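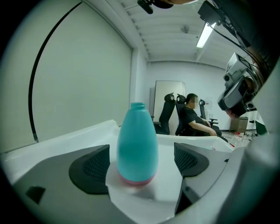 Drullavley Town Council
Remembrance Working Group
Minutes, 4 September 2024

Present: five members, the clerk. Two members of the public.

1. Minutes of the April meeting
Approved with one correction. The Ingate bridge collapse killed eleven people, and the draft said twelve.

2. Ingate anniversary service
The chair read a proposed statement from the council. A member asked what it said that last year's didn't. The chair said the wording had been updated. The member compared the two and found one new adjective. Left on the table.

3. Seating
Netirum Events quoted for 1000 chairs. The clerk noted that 400 people came last year, and that figure was the mayor's office's own. Members doubted the case for more than 600. The clerk will ask for a new quote.

4. Speakers
Both parties want a slot. Agreed at two minutes each – the same limit as last year, when neither kept to it. Families to speak first.

5. Ionescu Park plaque
$100 left in the budget line. The foundry wants payment before casting. One member asked why the plaque was announced before it was funded. No answer recorded.

6. Public comment
A resident asked if the new bridge had been inspected. Referred to Public Works, again.

Adjourned 8:15 p.m.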